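共有工房Hasstead、Tシャツ折りに挑む

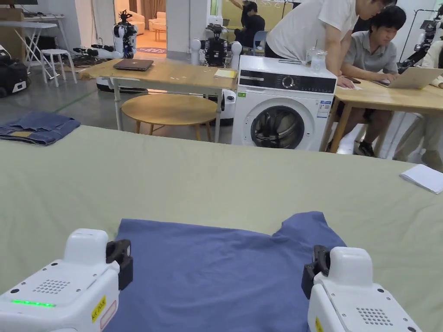

共有工房Hassteadの有志が、衣類をたたむ仕組みの自作を続けている。9月に始まった計画の名は「Braker」。英語の綴りとしてはどうにも落ち着かないが、発起人のOğuzhan Altıntaşさんは「もう工具箱に書いてしまった」と変更に応じない。

課題に選んだのは半袖のTシャツ1枚である。袖を内側へ、裾を上へ。人間なら考えもせずに済ませる作業を、8段階の手順に分けて記録し、両手のグリッパーの動きとして学習させる。これまでに集めた記録は1673回分で、このうち使い物になると判定されたのは871回分。残りは襟をつかみ損ねたもの、袖が裏返ったもの、それに「芸術的には評価できるもの」だという。

難所は布の端だ。2枚重ねの裾から上の1枚だけをつまんでしまうことが多く、メンバーは爪の角度を変えた部品を何度も作り直している。台に敷く布も滑り具合を見ながら選んだ。制御プログラムは仲間内で「Pallon」と呼ばれ、こちらの名前の由来は誰に聞いても答えが違う。

2025年10月には、工房の利用者に向けた実演を予定している。見学者が持参した服にも対応するのかとの問いに、Altıntaşさんは「Tシャツで、無地で、できれば機嫌のいいものを」と答えた。ジーンズについては来年以降の検討課題とし、靴下の左右合わせは計画に含まれていない。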